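Rechercher sur le site Mots-clés OK

Ranger un atelier qui ne s'arrête jamais

Chiyo Nakajima a pris en charge l'aménagement de l'atelier de Firia en juillet. Avant, elle dessinait des postes de travail pour Namano, un fabricant de mobilier technique. Elle reçoit dans un coin de la salle, entre deux étagères qui attendent d'être montées.

La première chose qu'elle a faite, raconte-t-elle, a été de ne rien déplacer pendant 22 jours. « J'ai regardé où les gens posaient leurs affaires. Les plans disent une chose, les manteaux et les tasses en disent une autre. » Elle notait tout dans un cahier, heure par heure, puis elle a dessiné un nouveau plan avec Uzma Dhanial, responsable de l'équipe technique.

Les deux femmes n'étaient pas d'accord sur les établis. Uzma Dhanial voulait les vider chaque soir. « J'ai travaillé chez Wenex, où rien ne restait dehors après 18 heures, explique-t-elle. J'aimais bien. Mais ici les montages durent plusieurs jours, et on perdait la matinée à tout ressortir. » Elles ont coupé la poire en deux : les établis du fond peuvent rester chargés, les bureaux partagés doivent être rendus propres.

Pour les câbles, c'est plus compliqué. Chiyo Nakajima en a retiré 167 qui n'étaient plus branchés à rien, et elle en trouve encore. « Les gens n'osent pas jeter un câble. Ils le roulent et ils le posent quelque part. » Elle a commandé des goulottes, qui ont du retard. En attendant, une partie passe en hauteur et le reste pend.

Les écrans ont été montés sur des bras articulés, avec le clavier sur une tablette en avant du bureau. Le budget était de 900 euros pour la première série, et il en a fallu 710. La différence est partie dans des poubelles plus grandes. « On m'a fait des remarques, dit-elle. Mais tout le monde s'en sert. »
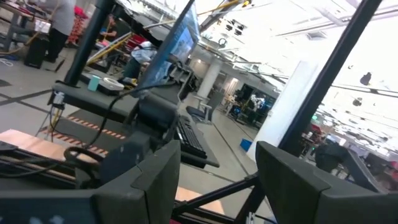

Un bureau à écran sur bras, avec la tablette du clavier. Au fond, un établi chargé.

Reste la question du sol. Le béton gris marque peu, mais on y laisse traîner des planches, et Chiyo Nakajima aimerait une règle simple pour les passages. La bande rayée orange et blanche lui paraît suffisante. Uzma Dhanial préférerait une peinture au sol. « Une bande, ça se décolle. Je ne veux pas la refaire tous les six mois. » Le devis de Nanayakkara est arrivé et elles ne l'ont pas encore ouvert ensemble.

Et les tasses sur les bureaux ? Chiyo Nakajima a renoncé à les interdire. Elle demande seulement qu'on les tienne à l'écart des claviers – « et qu'on les lave ». Prochaine étape : les deux étagères, et un porte-manteau près de l'entrée.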